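Rana Reuse Workshop, Clekville
Minutes of the April bench meeting

Chair: Kuldeep Kashyap
Minutes: Ánh Hứa
Start: 4:10 p.m., bench room

1. Previous minutes

Accepted with one correction. Under "Storage", the shelf for tested power supplies is the upper one, not the lower one. Labels have been changed to match.

2. Intake and stock

The Gostura sheet shows 2,925 machines received since the register was opened. Of these, 1,887 have been stripped or rebuilt and signed off. The remainder includes laptops, which are tracked on a separate tab and were not discussed.

Kuldeep asked that the "status" column be filled in at the time a case is opened. At present several entries read "open" with no initials, and it is unclear who has the screws. Agreed.

The next delivery from Wotell is desktop towers only. Pallets go along the north wall, two high. The third layer last time blocked the breaker panel.

3. Desktop boards: order of work

Most of the meeting was spent on the Dell boards with the green circuit board. The draft procedure had the processor coming out last, after the board was lifted from the chassis. Two people at the bench had been doing it first. Discussion followed on whether the order matters for boards that are going to be reused in the same case.

Decision: for same-case reuse, the board stays in the chassis and the processor is removed in place. For boards going to parts stock, the full strip-down applies and the board comes out. The procedure will be split into two sheets.

Points to go into the first sheet:

Disconnect power and hold the front button for a few seconds before touching the board.

Note which memory slots are filled before removing any module. Write the slot positions on the tag. Modules found singly are to be tested singly.

Open the retention lever fully before lifting the metal frame over the socket. Do not pry the frame from the side.

Leave the fan leads plugged in unless the fan itself is being replaced. The header marked FAN_HDD takes a thin black cable that is easily pulled out by a sleeve. Check it before closing the case.

Once the processor is out, the socket is to have a white plastic cover over it. No socket is to be left bare on the bench between shifts. Reference for the open position of the frame, with the board still in the case:

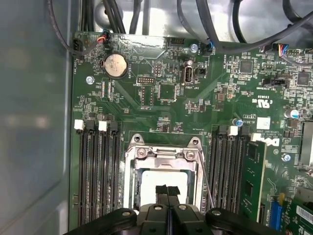 4. Coin cells

The cell near the white BATTERY label is to be measured on every board, whatever its appearance. Some cells with surface tarnish have read normally and some bright ones have been flat. Ánh proposed replacing all of them without measuring. Not agreed on grounds of cost; the present stock is 300 cells and has to last until the next order.

Readings go in the Gostura sheet to two decimal places. Anything under 2.8 V is replaced. Used cells go in the taped jar, terminals covered — not in the general scrap tray, where several were found again this month.

5. Memory

A batch of 23 modules failed the overnight test. All came from the same pallet. Kuldeep suspects the test machine and wants the batch run again on the second bench before anything is scrapped. The modules are in an antistatic tray marked HOLD. They are not to be used to fill gaps in other machines.

Question raised on latches: several slots have come back with broken locking tabs. Both latches should be opened by hand before the module is lifted, on those slots that have two. Where a tab is already broken, the slot is noted on the tag and the board goes to parts stock.

6. Tools and consumables

The magnetic screw dish on bench two is cracked and will be replaced. Short and long chassis screws are being mixed again. Ánh will put out two dishes per bench, marked with tape.

Thermal paste: enough for around five weeks. The cheaper brand tried in the winter separated in the tube and will not be ordered again.

The grounding point on bench three tested high. It is out of use until the lead is replaced. Kuldeep has the part.

7. Any other business

The bench room door does not latch when the extractor is running. Reported to the building office, no reply so far.

Request for a second magnifier lamp. Deferred to the next meeting with a price.

Actions

Kuldeep Kashyap: rerun memory batch on second bench; replace grounding lead; follow up on the door.

Ánh Hứa: split the desktop board procedure into two sheets and circulate; screw dishes; price for the lamp.

All bench staff: initials in the status column, slot positions on tags, covers on open sockets.

Meeting closed 5:25 p.m.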